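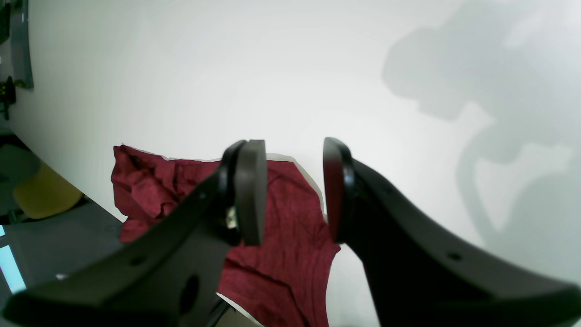

A reader of the previous release wrote in to object that "crumpled" and "bunched" were being used for the same state, and that two people sorting the same pile of laundry would not agree on which was which. The objection was correct. Both labels have been merged into "rumpled" as of this version, and the definitions below were rewritten.

Bastico: household cloth items and their resting states

Contents
Summary
What is in the set
State labels
Item table
Preparation of the cloth
Work surface
Known problems
Changes
Terms of use

Summary

Bastico is a catalog of household cloth items, with records of how each item lies on a table before, during and after folding. It covers T-shirts, dish towels, hand towels, napkins, pillowcases and a smaller number of loose fabric pieces. The set was assembled at Brultholm and is maintained under the Worero project. It was put together for people who study folding, sorting and the look of soft goods, and it can also be used as a plain reference for how different fabrics hold a crease.

What is in the set

The set holds 431 items and 3,233 records. A record is one item in one state on one table, with its label and notes. Most items have several records. A few have only one, usually because the item was withdrawn for damage after the first session.

Each record has these fields:

item_id: a short code, stable across releases
category: shirt, towel, napkin, pillowcase, loose piece
color: one plain color word, or two joined by a slash for two-tone items
fabric: woven, knit, terry, unknown
state: see State labels
notes: free text, often empty

The fabric field was filled in from the sewn-in care label together with a check by hand. Where the label was missing and the check did not settle the matter, the value is "unknown". It should not be guessed from pictures. Heathered cottons and fine knits are easy to confuse at close range, especially in dark reds and navy.

State labels

flat: the item lies in one layer, with no fold crossing more than a hand's width.
half: one deliberate fold, edges meeting or nearly meeting.
folded: two or more deliberate folds, outline close to a rectangle.
rumpled: folds and wrinkles with no deliberate fold. Replaces "crumpled" and "bunched".
draped: part of the item hangs over a table edge or another object.
stacked: the item rests on, or under, another cloth item.

If two labels could apply, the one lower in the list is used. A rumpled towel hanging over the edge of the table is therefore "draped". A folded napkin under a pillowcase is "stacked", and its fold goes in the notes.

"Rumpled" covers a wide range, from a shirt dropped once on the table to a tight mound with no visible corners. An attempt was made to grade it from 1 to 3. The grades did not hold up on a second pass and were removed. Users who need a finer scale should relabel the subset themselves.

Item table

The file items.csv has one row per item. Columns are item_id, category, color, fabric, length, width, weight and source. Length and width are in centimeters, taken with the item flat and smoothed by hand without stretching. For shirts, length is from the collar seam to the hem and width is from underarm to underarm. Weight is in grams. The heaviest items are terry towels of roughly 400 g. Napkins and light loose pieces are at the other end, and their weights are less reliable on the kitchen scale that was used.

The source column is either "household" or "Baluyot". Items marked Baluyot came as a mixed secondhand lot of linens and shirts. They tend to be more worn, with softer hems and some pilling. Household items are more varied in color and include nearly all of the prints.

Preparation of the cloth

All items were washed before their first session and dried completely. No starch, softener or ironing was used. Pillowcases were turned right side out. Shirts were left as they came out of the dryer, which means some are inside out; the notes field says so where it was caught.

Items were stored in open bins between sessions, loosely and without folding. Storage creases are therefore irregular. An item brought back after a long gap may carry a sharp line that has nothing to do with the state recorded.

Lint was removed with a roller from dark items only.

Work surface

White tabletops were used for most sessions. Pale items are hard to separate from them, and the edge of a white napkin may be lost entirely. A darker surface was used for part of the pale group, but the change was not applied evenly. The surface is not a field in the records.

Tables were wiped before each session. Height was not fixed.

Known problems

Color words are coarse. "Red" takes in everything from bright scarlet to maroon and wine. A search for "maroon" will return nothing.

Some towels are listed twice under different codes because they were sold as matching sets and mixed up in the bin. Known pairs are listed in duplicates.txt. There are probably others.

Shirts are overrepresented in "rumpled" and underrepresented in "half". Do not treat the share of each state as a measure of how laundry behaves in a home.

Knit items relax after being set down. An edge may move slightly between placement and recording, and small wrinkles may open.

Buttons, zippers and drawstrings are mentioned in the notes only when they changed how the item lay.

Changes

Merged "crumpled" and "bunched" into "rumpled".
Removed the 1 to 3 grade.
Added the source column.
Corrected swapped length and width for part of the pillowcase group.
Split items.csv from the records file. Record files now hold at most 1,000 rows each, with a header repeated in every file.
Item codes are unchanged from the June release.

Terms of use

The records and the item table may be used for research and teaching. Copies should keep this file with them. Changed labels should be published under a different field name so they can be told apart from the originals.

Corrections to labels are accepted as a list of item codes, each with the current value and the proposed one. Corrections to weights need the scale's smallest division stated.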